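Storing quartz watches between uses

Most of the questions that reached the Wekgate repair bench in June had little to do with repair. They concerned storage: what to do with watches that are worn in rotation, kept as spares, or taken off in one season and not put on again until the next. The notes that follow cover ordinary battery-powered watches with rubber, leather or metal straps. Mechanical pieces have different needs and will get their own item.

Batteries

A quartz watch that will sit for less than a season can be left running. Stopping it saves very little, and a running watch shows at a glance that the cell is good. For anything longer, pull the crown to the setting position. On most analog movements this halts the motor and cuts the current draw considerably, though not to zero. Digital models generally have no such position, and a few have a sleep mode described in the manual.

A dead cell should come out. Leakage is the one storage fault that regularly ends a movement, and it does so quietly. Of the 43 watches brought in for "stopped working" during the last intake, 27 needed a cell and nothing else. The ones that could not be saved had all been put away dead. If the case back is screwed down and you do not own the correct wrench, bring the watch in. A slipped blade will mark the back and can pinch the gasket on closing.

Straps

Clean the strap before the case goes anywhere. Rubber and silicone can be washed with lukewarm water and a drop of dish soap, then rinsed and dried flat on a towel. Remove the strap from the case first if the spring bars are easy to reach. Salt and skin oil collect in the lug channel, and a soft toothbrush is the right tool for them.

Leather takes a barely damp cloth and a day in open air. White and other pale leather picks up dye from darker straps if the two are pressed together in a warm place, and the transfer does not come out. Leave a layer of plain cotton between them, or give the pale ones their own compartment. Do not use shoe cream on a watch strap. It stays tacky on the side that touches the wrist.

Buckle the strap on its loosest hole. A strap stored flat and open takes up more room, and one cinched tight sets a crease at the hole you never use. Chunky sport straps hold their curve well enough buckled and should not be folded back on themselves.

Containers

An open bin is adequate for sorting and for short periods on a counter. It is a poor choice for months. Buckles and pushers touch crystals every time the bin is moved, and mineral glass scratches from steel grit more readily than most owners expect.

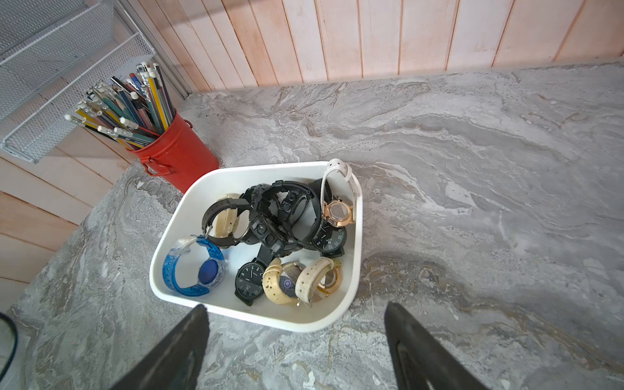 For longer storage we have been using the divided trays from Odoi, which take a standard case on a foam pillow and stack without a lid. The Wilteo roll is the better option for travel or for a drawer with limited height -- its slots are narrow, however, and large sport cases will not fit. Either one works in a bedroom drawer. Bathrooms and windowsills are unsuitable on account of humidity and direct sun respectively.

Keep watches away from speakers, tablet covers with magnetic clasps and the magnetic strips sold for tools. A quartz movement usually recovers once it is moved off the magnet, but it may lose time or stop while it is there.

Labeling

A paper tag looped through the buckle is sufficient. Write the cell size, the month it was changed and any known fault. Adhesive labels on the case back leave residue and tend to cover the model number, which is the first thing the bench looks for.

Bench notes

The Hirex pressure tester is back in service after its new seal. Testing takes a few minutes per watch and is recommended after any battery change on a model that will be worn in water. A rating printed on the dial applies to the watch as built, with its original gasket in good condition.

Cell replacement remains at the usual rate. Drop-off is on Friday until the bench closes. Please bag each watch separately, with the tag inside the bag.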